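Visit to the Casden test group, Rorkitville

A delegation led by Colleen Després visited the Casden test group on 09/05/2020 to compare two grippers under review for household handling work. Ravinder Bélanger presented the simulated bedroom station, in which the arm works over a furniture top set with toys and everyday items.
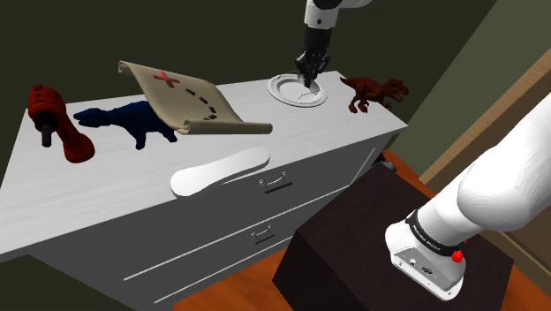 Each gripper is run through the same list of objects under one controller, and the logs are kept for both. Normand McIntyre asked how thin items are scored – a point left open in January. The group replied that partial grasps are now recorded separately.
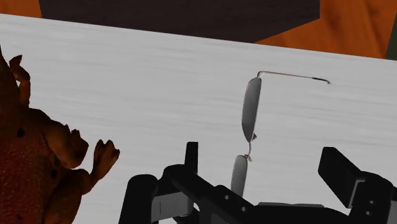
Simulated view from behind the open gripper, with eyeglasses on the tabletop.

Busisiwe Mabaso will circulate the comparison tables to all members.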